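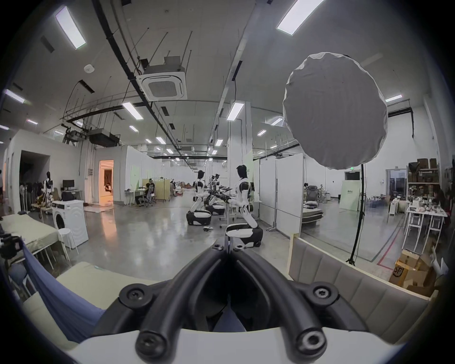 Nerner Bedding and Laundry Notes, version 2

README

Hi, and thanks for downloading this. Nerner is a collection of written-out household routines: stripping a cot, putting a sheet back on, getting laundry in and out of a front loader, folding what comes out. There are 49 routines in it, broken down into over 4,000 short steps, all in plain everyday English. I wrote most of them and Stavros Atanasov wrote the rest (you'll be able to tell, his sentences are shorter and he never says "sort of").

I started the notes because I wanted bed-making instructions detailed enough for a person who had never made a bed in their life. Most of what I found said things like "put on the fitted sheet" and then moved along to the pillows. Well, putting on the fitted sheet is the whole problem! Which corner first? Where do you stand? What do you do when the third corner goes on and the first one pops off? So I sat down one October evening and wrote out a single sheet change, start to finish, and it ran to three pages. Things grew from there.

What's in the download

You get 4 folders, plus this file.

cot – making and stripping a low single cot, with flat sheets, fitted sheets and a blanket. The biggest folder by a good margin.

washer – loading, unloading and checking a front-loading machine, plus moving laundry to and from it.

fold – sheets, pillowcases, towels, and a rather sad routine about a duvet cover.

tidy – short ones for the area between the bed and the washer: moving a stool out of the way and back, picking up dropped socks, wiping down the top of the machine, straightening a cushion.

Every routine is its own text file. The top line is the title, the second line is who wrote it (me or SA), and the third says what you need to have out before you begin. After that it's steps, one to a line. Blank lines mean a natural pause, where you could put everything down and answer the door without making a mess of it.

How a step is written

One action per line, and it starts with a verb. Here's a chunk from the flat sheet routine so you can see what I mean:

Stand at the long side of the cot, facing it.
Find the wide hem. Hold it by its two corners.
Lay the hem across the head end, with the rest of the sheet in a heap in the middle.
Walk to the foot end.
Pull the heap toward you until the sheet lies flat.
Check that it hangs about the same on both long sides.
If one side hangs lower, go to the other side and pull there.

I write "head end" and "foot end" everywhere. I used to write left and right, and then Stavros followed one of my routines from the opposite side of the bed and ended up with a blanket on the floor. Where left and right do show up (in the washer folder, mostly) they mean your own left and right as you face the door of the machine.

"Heap" always means fabric you haven't sorted out yet. "Stack" means folded things on top of each other. "Drape" means hanging over an edge on purpose, and I've tried hard to keep it separate from "slipped," where the sheet is hanging over an edge and you'd like it back. From a distance those two look the same, so wherever it matters the step says which one you've got.

Things the routines assume

A low cot with a mattress on it, light enough to shift a little but heavy enough that you shouldn't need to. If your bed is a tall one, skip the kneeling steps. If it's pushed up against a wall, read cot/11 before anything else, as it covers reaching across and tucking the far side blind.

A front-loading washer with a round door. I never name buttons or cycles, so you can use whatever machine you have. The routines stop at "close the door until it clicks" and pick up again at "the cycle has finished." There's nothing on detergent either. I have opinions, but they're not going in here.

A small stool. It turns up all the time! You sit on it to unload, you park a folded stack on it, you move it when you need to get past. Round stools with splayed legs are easy to catch with a foot, so any routine that has you walking backward with a sheet begins by telling you where the stool should go.

A clear stretch of floor long enough to open out a sheet for folding. If you haven't got that, use the bed versions in the fold folder (they have a b after the number). They're slower and I like the result better.

About sheet colors

A small thing, but I get asked. Several of the cot routines say "the colored sheet" and "the pale mattress." That's a habit from working with blue sheets, where it's easy to see how much mattress is still showing and when a corner has been missed. With white on white you have to go by feel, and I've added a few "run your hand along the edge" steps for that. If your bedding is patterned, good for you, go by the hem.

What changed since the first version

The first version had one giant file, which I'm sorry about. Splitting it up was Stavros's idea and also his weekend.

The washer routines got a complete rewrite. The old ones had you pull everything out in one armful, and wet sheets twist themselves around whatever else is in the drum, so you'd end up dragging a rope of laundry across the floor. Now there's a loosening step first: reach in, find an edge, follow it with your hand, and free it before you pull.

I took out the ironing routines. They weren't good, and I don't iron.

Headboard steps are new. The first version pretended all beds were open at the head end. With an upholstered panel behind the mattress, especially one with stitched channels, the sheet likes to bunch up in the gap, and there are now steps for pushing the fabric down flat with the side of your hand. The same steps work pretty well for a daybed or a sofa bed, if you swap "head end" for whichever side the back is on.

A few pieces went into both Hamside and Vilutwood editions of my earlier housekeeping notes, and those are marked H or V next to the title. Where the two disagreed I kept the Vilutwood wording. It's wordier but I've never had anyone write to me confused about it.

Where it falls short

It's two people's way of doing things. We both tuck the foot end before the sides, and plenty of sensible folks do it the other way around. There's no routine for bunk beds, cribs or anything with a person still in it. Hospital corners are in there (cot/19), but I learned them from my aunt and she may have made part of it up.

The duvet cover routine, fold/08, is too long. I've cut it down more than once and each time somebody wound up inside the cover. If you have a better one, please, please send it.

Step counts vary a lot too. One of my towel routines is 14 lines and Stavros's version of the same towel is 6. We left both in. If you're going to compare routines by length, compare mine with mine and his with his.

I also haven't said anything about how long a routine takes. People have asked for timings and I keep putting it off – I stop to fuss with wrinkles, and that would throw the numbers off badly.

Using and sharing it

Use it for whatever you like: teaching a kid, writing a chores sheet for a shared house, training new staff at a guesthouse, working on anything that needs household instructions spelled out. Change the wording freely. If you republish a big piece of it, keep the author line at the top of each file so Stavros gets credit for his. The folding vocabulary (the list called words.txt in the fold folder) is borrowed in part from the Vaněk notes and has its own little notice at the top, so leave that in place too.

Sending fixes

Quote the folder and number, paste the step you don't like, and put your version under it. You don't need to explain yourself at length. A note like "cot/23, line 9, I had no free hand for this" is perfect, and that exact complaint got a step fixed. I was holding a pillow under my chin when I wrote it and forgot to say so.

Next on my list is a set about fleece blankets, which slide off everything, and a better way to carry a folded stack past an open washer door. Bumping the door with your hip is in there at the moment as washer/07, and it's fine, but you do need to have a hip free.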